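Open day at Savico, September 19, 2021

I nearly didn't go. The bus from Bukusis only runs twice in the morning and I had to leave before breakfast, but I'm so glad I made the effort, because I came home with sore feet, a tote bag and a head full of robots.

There were 14 of us in the group. Samran Chaiyaporn met us at the gate and took us straight upstairs to the teaching room, skipping the welcome talk (hurray!). He looks after the part of the work where a person shows a robot what to do instead of writing it all out in code. I'd read a bit about this and had pictured something very grand. It's a room with good wooden tables, and people sitting at them being extremely patient.

The way Samran explained it, the operator holds a pair of small handles and the arms on the table copy whatever the hands do. Everything gets recorded, the cameras and the joints together, and one go from start to finish is called an episode. A few hundred of those and the robot can begin to have a try by itself. Mistakes are kept too, as long as the operator puts them right, so the robot sees how to recover from a fumble. I loved that bit.
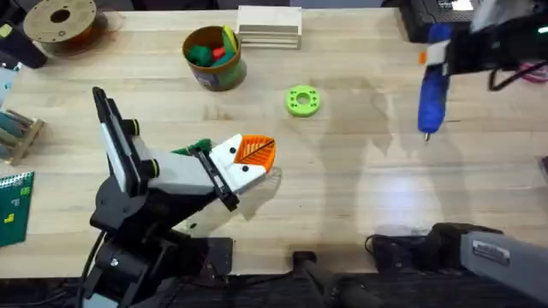
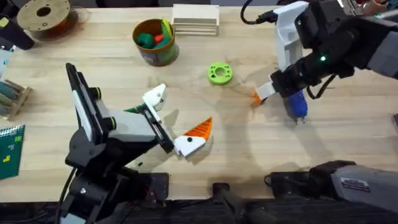 Two arms at work over the table in the teaching room, with the lime-green ring lying between them.

We were each allowed a turn at a practice station next door, and oh, it is hard! Your own hand feels the cup it's picking up. Through the handles you feel nothing at all, so you have to watch the fingertips and trust your eyes. My first cup went over. So did my second. Helmut Rieger from Iordache, who was in our group and had driven down with his son, got his stacked on the third go, and the lad managed it first time and was unbearable about it all through lunch.

Somebody asked how long a session lasts. Operators do 34 minutes and then swap, an odd number that Samran said they'd settled on by trial and error. After that the movements get sloppy and the robot would learn the sloppiness along with everything else.

Lunch was soup and rolls. In the afternoon we saw the print workshop and the stores, both fine, though I'd happily have spent the time back upstairs. They're planning another open day in November, and you book through the front desk. Wear flat shoes, there are a lot of stairs.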